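From: Gholamreza Moradi
To: teleop-users
Subject: Re: Hand guiding or remote control for the plate task?

On Sunday, P. Alipour wrote:

> Hello all,
>
> We are starting on a dish handling task and have to pick a way of
> recording demonstrations. Our arm can be pushed round by hand, and we
> also have a leader arm on loan that we could drive it with. I have read
> the archive but most of the threads are on pegs and blocks.
>
> My questions are these. Which of the two would you use for plates? How
> many demonstrations before it is worth training anything? And does the
> wrist camera earn its place, given that the plate covers most of the
> view once you have hold of it?
>
> We have one arm, one gripper and two people who can operate it.

We have been on plates and shallow dishes at Plodenia since the spring, so I can answer most of this from our own notes. Other groups will have different arms and may disagree.

On the first question, we began with hand guiding and gave it up after 500 demonstrations. It is quick to learn and you can feel the plate touch the rack. The trouble is that your own hands and sleeves are in the fixed camera's view the whole time, and the policy is then asked to work without them. We tried replaying the joint positions with the operator standing clear and recording the cameras on the replay. That works for the reach. It does not work well for the grasp, where a plate that sits slightly differently on the replay gets pushed along or missed.

The second problem was force. When you guide by hand you lean on the arm without noticing, and the recorded positions say nothing of how hard you leaned. Two of us recorded the same task on the same afternoon and the replays were plainly different on contact.

So we moved to remote control with a leader arm, using the Mekiletti bridge to pass the joint targets across. People are slower on it for the first couple of sessions. After that they are a little quicker than by hand, mainly from not having to walk round the table. Give each new operator a full session that you have no intention of keeping. Early recordings are full of pauses while the person works out where the fingers are, and a policy trained on them learns to pause as well.

On numbers, we trained at 500 and again at 2000. With 500 it could pick up the plate it had seen most and little else. With 2000 it coped with plates turned or shifted on the table, though it was still poor on the deeper dishes. I would train early anyway, on whatever you have. It shows up mistakes in the recording that you will not find by looking at the files. Ours was a clock offset of nearly 8 frames between the wrist camera and the joint log, and we only went looking for it when the policy kept closing the gripper late.

As for the wrist camera, keep it. You are right that the plate takes up a great deal of the view. What matters is that the finger and the rim are in view together, and on our mount they are, even with the wrist tilted so far over that the camera is looking up past the plate at a roof light. With the wrist camera left out, the same training data gave us a policy that reached to the right area and then closed beside the rim about as often as on it.
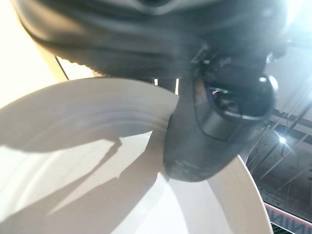 Settings and habits we have ended up with

Exposure. Fix it. With automatic exposure the white plate and the ceiling lights pull it up and down as the wrist turns, and the plate edge goes in and out. We set it so that the shading on the plate can still be made out, and accept that pale walls behind will wash out.

Shadows. The arm throws its own shadow on a white plate and it moves with the wrist. We tried diffusers over the table and took them down again. The policy seems not to mind so long as the demonstrations were recorded under the same lights. If you change the lights, record some more.

Approach. Agree on one way of taking the plate and have both operators stick to it. One of ours came in from above and the other from the side, and the first policy tried to do something in between. This cost us more time than any of the hardware faults.

Leader scaling. We run the leader at one to one for the reach and drop to half for the last part before the fingers close – there is a foot pedal for it. Posach has a setting that does this by distance from the table. We found it confusing and turned it off.

Failed attempts. Keep them, but in a separate folder and labelled. Where the operator fumbles and then recovers, we keep the whole thing in the main set. Those recordings have been some of the most useful, as the policy will fumble too and needs to have seen a way back.

Fingertips. Look at them at the start of each session. If you replace a worn tip, note it in the log with the time, and check the closing width again before you record anything.

Two operators is enough. I would split the sessions evenly between them and write down who did which. You may want to leave one of them out later, and it is a nuisance to work out afterwards.

One thing I can't help with is stacking. We have only done single plates so far. If anyone on the list has recorded the top plate being lifted from a stack by remote control, I would like to hear how you got a finger under the rim. We are due to begin on that in September.

I can send the pedal wiring and the script we use to check the clocks. Write to me off the list, as the script has our machine names in it and I need to clean it up first.

Gholamreza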